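Momon folding desk lamp, my review after one year

Posted Sep 8, 2018

I bought this lamp last October, when I moved to a smaller apartment and had no place for a normal floor lamp. My desk is narrow and stands against the wall, so I was looking for something with a small foot and a long arm. In the shop of Erside they had two models, the Momon and the Vosis. The Vosis was cheaper, but its foot was very wide and it would take the place where I keep my dictionary. So I took the Momon.

First the good things. The light is soft and does not tire my eyes. I translate documents at home, often until late, and before I had a headache almost every evening. Now I have it much less. There are two colors of light, 3,000 K for the evening and a colder one for the day. I use only the warm one. The arm stays where I put it, also when it is fully stretched over the keyboard.

The switch is the part I like least. It is a touch switch on the foot, and it is too sensitive. When I clean the desk with a cloth, the lamp goes on and off several times. My cat has also learned to use it — not a joke at two in the morning. A simple button would be better for me.

The cable is short. I had to buy an extension, because the socket in my room is behind the bookcase. The manual says the lamp can be folded for travel, but it is heavy and I would not put it in a suitcase.

In spring the joint in the middle became a little loose. I wrote to the seller and they sent me a small key for tightening it, without payment. It took three days to arrive. Since then I have tightened it once more. 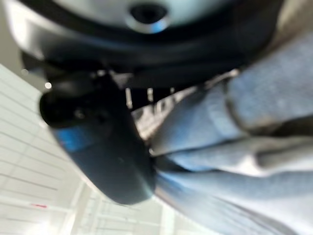 Gray and black up close, with a bit of blue light.

Would I buy it again? Yes, if the price is the same. I would give four stars of five, and the missing star is for the switch. If you have no cat, maybe it will not disturb you so much.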